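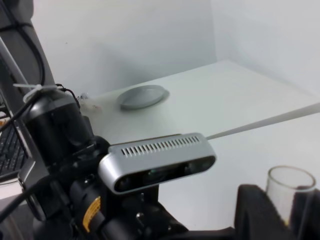
Figure 4. Silver depth sensor mounted on a black robot wrist.

4. Withdrawals and the draw

4.1 Background to the entry rules

Entries to the Gokaren county badminton series close 12 days before play. Until the season studied here, a player who withdrew after the closing date lost the whole entry fee, whatever the reason given. The rule was thought to be simple to run, and referees had few complaints about it from the larger clubs. Smaller clubs objected on the ground that their members travelled further and were more often caught by changes to work shifts or by problems with transport. The series office at Pavon received letters from several of them, and the matter was taken up at the July meeting of the clubs.

The meeting agreed to a trial. In one half of the series the old rule was kept. In the other half, a player who withdrew before the draw was published received the fee back less a small handling charge, and a player who withdrew after it received nothing. Entry fees, prize money and the shuttles used were the same in both halves. The name of the main sponsor, Pesodent, appeared on the entry form in both.

4.2 Records used

The entry system kept a record of each entry, the time at which it was paid for, the time of any withdrawal and the event concerned. After removing duplicate entries and those made in error, 1,037 entries remained. Doubles pairs were treated as a single entry, as the fee was paid jointly and one partner could not withdraw without the other unless a replacement was found. Replacements made before the draw were not counted as withdrawals. Those made after it were, as they required the referee to decide whether the seeding still stood.

Referees' report sheets were used to check the system. Where the two disagreed, the sheet was preferred, for the reason that players sometimes told the referee by telephone and the system was brought up to date only after the weekend. The sheets were read by Fengying Jiang and Khadija Zerouali separately, and differences were settled by discussion with Boyang Lu. One venue, the Liyanage hall, had lost its sheets for the opening event, and the system record was used alone.

4.3 Timing of withdrawals

Under the old rule, withdrawals were spread thinly over the period after closing and rose sharply on the last evening and the morning of play. A good many were never notified at all, and the player was recorded as absent only when the match was called. Under the trial rule the pattern was different. Most withdrawals came before the draw was published, with a clear rise on the day before publication. The morning of play was quieter, and unexplained absences were less common in singles and in level doubles.

The total number of withdrawals was slightly higher under the trial rule. This was expected. A player with a doubtful knee has little to gain from an early decision if the money is already lost, and some of those who withdrew early under the trial would no doubt have turned up under the old rule and played. The office did not regard the increase as a difficulty, as places left before the draw could be offered to the reserve list.

Mixed doubles did not follow the general pattern. Absences on the day were as frequent in one half of the series as in the other. Many mixed pairs were formed late and by players who had also entered another event, and a player carrying an injury would commonly give up the mixed in order to save the singles. A refund on one event is unlikely to change that choice.

4.4 Effect on the draw

A late withdrawal from a knockout draw gives one opponent a walkover. In a group of 4 it takes away one match from each of the remaining players, and it is the group events that led to the strongest complaints. Referees in the trial half reported fewer incomplete groups, and in only 2 cases was a group redrawn on the morning of play. Imogen Sedgwick, refereeing in both halves, noted that redrawing was resisted by players even where it would have given them more matches, as they had planned their day by the published times.

4.5 Limits of the comparison

The two halves of the series were not drawn by lot. The clubs that had asked for the change were given the trial rule first, and their members may have been more ready than others to use it properly. The weather also differed, with heavy snow affecting travel to one event under the old rule. Leaving out that event narrows the difference in unexplained absences but does not remove it.

No account was taken of players who did not enter at all. Wenjie Jiang has suggested that a partial refund may bring in entries from players who would otherwise wait, and the entry times give some support to this, particularly in the lower grades. The question is taken up in Section 5.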